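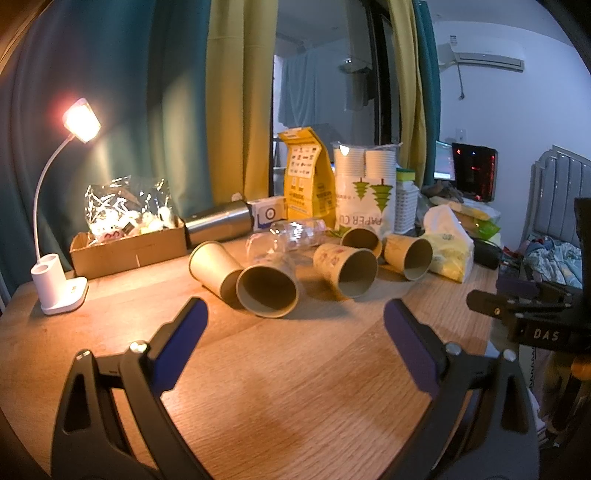
Incidencia: pedido de vasos, sala pequeña, material para el taller
Estado: abierta (pendiente de proveedor)
Proveedor: Wukivent
Prioridad: media, subir a alta si no contestan

Descripción
Pedimos vasos de papel marrón lisos, 80 unidades, para la merienda del taller Kandomar. Han llegado mezclados. Parte lisos, parte con dibujitos rosas y rojos. El albarán dice "liso" en todas las líneas. Además los marrones no se tienen bien de pie, se vuelcan con nada, con mirarlos casi. Los blancos de la otra compra (los que van en plástico, apilados) sin problema de momento.

Registro

9:10 – Abro caja de cartón. Dentro la bolsa de plástico transparente, arrugada, con cosas blancas y rosas. No la vacío, eso es para la mesa de los niños y va aparte. NO mezclar con los vasos.

9:25 – Prueba 1. Vasos marrones vacíos sobre la mesa. Se caen al mover la mesa un poco. Puede ser la mesa, cojea de una pata desde hace meses (ver incidencia anterior, sigue sin cerrar).

9:40 – Calzada la pata con cartón doblado. Repito. Mejor pero siguen cayendo. O sea que la mesa influye pero no es todo.

9:55 – Prueba 2. Mismo sitio, vaso blanco de la pila. Aguanta. El de plástico transparente lo probé también, ese se cae igual que los marrones, asi que no me vale de referencia.

10:15 – Miro la base de los marrones con la lámpara. Fondo algo abombado hacia fuera, se nota con el dedo. En los estampados igual. Yo diría defecto de lote o que se han aplastado en el transporte, no se puede saber desde aquí.

10:30 – Prueba 3 con agua, hasta la mitad. De pie aguantan, bailan un poco. Con agua hasta arriba no quise probar encima del cartón.

10:50 – Separados: 14 estampados. Los otros lisos. Faltan además 17 del total según el albarán, recontado dos veces. Lo apunto en la reclamación.

11:05 – Correo a Wukivent con fotos del fondo y del albarán. Pido cambio de los estampados y que manden los que faltan. Respuesta automática, nada mas.

12:20 – Llamo. Dicen que el lote viene de Testbridge y que tienen que preguntar alli. Sin plazo. Insisto en que el taller es en diciembre y que necesitamos 60 en condiciones como mínimo.

Solución provisional
Usar los blancos de papel para bebida. Los marrones solo para lápices y semillas, que no importa si bailan. No tirar ninguno hasta que contesten, los piden de vuelta a veces.

Pendiente
– respuesta de Wukivent (cambio + faltantes)
– presupuesto de Cortés por si acaso, mismo tamaño, liso
– arreglar la pata de la mesa de verdad, el cartón no dura
– recoger la mesa, el termo está tumbado y si rueda acaba en el suelo
– guardar los blancos en su plástico, cerrados, que cogen polvo

No cerrar el tiket hasta tener el recambio aquí y probado.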